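Housekeeping and Home Routines – Unit 2 handout
Sorting and putting away soft things

Posted 28/11/2022. Bring this sheet to the practical, I won't have spares.

Recap from last time: every item needs a home before you start tidying. Surface first, floor second. Don't open a closet until the table is clear.

Today is soft toys. They look easy and they eat up time – odd shapes, no flat side, won't stack. Families tend to keep far more of them than they use. The Ibarra household in your reading had 400 at the first count, most of them in bags.

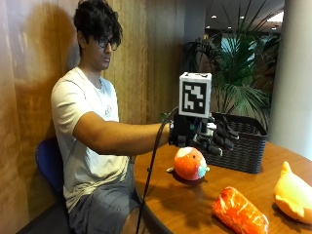
Telmo Urquijo
Course instructor, Home Routines

Basket on the table, toward the back. Toys in front of it, spread out so each one can be picked up without dragging another along. Orange round one nearest the basket, so that goes first. The long salmon-slice shape is the awkward kind – lay it along the side of the basket, not across the middle. Fins and tufts: don't grab by them, seams give. Take the body.

Sit or stand, your choice, but the arm should reach the rim without you getting up. Round tables are fine, just keep things back from the edge.

Order of work
1. Clear table, set basket
2. Spread toys, check seams and tags
3. Big round ones at the bottom
4. Long ones down the sides
5. Small ones on top, nothing above the rim

Woven baskets – shake out over the sink, wipe with a damp cloth, let dry fully befor refilling. No lids for anything that was washed the same day.

Washing: 40 on the label means 40. Not 60, the stuffing clumps. No label, hand wash cool.

For the April practical you each get one basket and a mixed pile. Marks for order and for handling, none for speed. Read the Skarnus chapter on storage, skip teh part about shelving, we do that in Unit 3.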